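Jakunley debut album, pre-order bundle thread

Forum > New Releases > Indie and Pop

mabuza_lwazi
Right, who else has gone for the Jakunley bundle? I caved last night. Signed CD, lyric booklet and the poster, and there's a draw for two tickets to the launch in Dendton if you order before the end of December. I've been following Jakunley since the pub gigs and I never thought we'd see a full album, so I'm properly giddy about it! The single has been on repeat in the kitchen all week and my daughter now leaves the room when it starts.

pillayj
Ordered the CD on its own. I've got enough posters in tubes under the bed. Is it definitely the first 200 that are signed, or is that only the vinyl?

mabuza_lwazi
Vinyl is 340 copies, numbered. The signed CDs are the first 200. It says so on the Prolville shop page but you have to scroll right down past the T-shirts.

sembi_songs
I'm going to be the grump here, sorry. I like the EP a lot, but four of the 10 tracks on this album are off the EP. That's a bit cheeky for a full price record, isn't it? I've already paid for those songs once and then again when I bought the 7 inch.

lwazi_n
They're re-recorded though. The new version of Mabuza Road has strings on it and she sings the second verse a lot lower. I thought it would ruin it and I ended up liking it more than the old one (don't tell anyone from the old mailing list).

sembi_songs
Re-recorded, fine, but the original had that wobbly piano and you could hear somebody cough before the last chorus. It had some life in it. The new one sounds like it's waiting to be put on a building society advert.

pillayj
Ha, harsh. I'm somewhere in the middle. The strings are lovely, the drums are too loud. I'd have kept the cough.

sipho_mof
Hello all, new here, came over from the Dendton gigs board. Does anyone know if the ticket draw counts if you order from a record shop? Mine is taking pre-orders and I'd sooner give them the money than pay postage to Prolville.

mabuza_lwazi
Welcome Sipho! I don't think it does, no. You get an entry code in the confirmation email, so it has to be through the label. You could email and ask, they got back to me the same afternoon when I messed up my address.

sipho_mof
Cheers. I'll ask them, and if it's a no I'll go with the shop anyway. I never win anything. I once came second in a raffle and the prize was a second raffle ticket.

pravesh_b
Moderator hat on for a second: please keep the swaps and sales in the trading thread. I've moved two posts over there. Hat off: I saw her do the whole album bar one song at the Mabuza Arms last month, and the closing track is the best thing she's written. Very quiet, hardly any guitar. The room went silent apart from the glass washer. Doors were half seven and she wasn't on until nearly ten, mind, so plan your last train if you're going to the launch.

sembi_songs
OK, that does make me want to hear it. Is it the one about her nan's caravan?

pravesh_b
That's the one.

lwazi_n

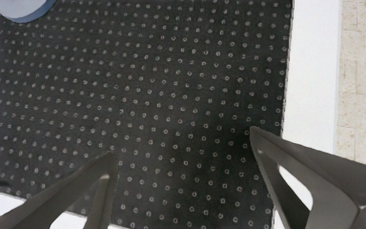
Dark mat, pale dots

pillayj
Has anyone been charged yet? My bank shows it as pending.

lwazi_n
Mine went straight out. Postage was more than I expected as well, so check that before you press the button.

sembi_songs
Fine. I've ordered the vinyl. I still say four old songs is too many, and if there's no cough on it I'll be back in here to moan.

mabuza_lwazi
Knew you would! What number are you hoping for?

sembi_songs
Anything they haven't dropped. My last one turned up with a corner like a chewed biscuit.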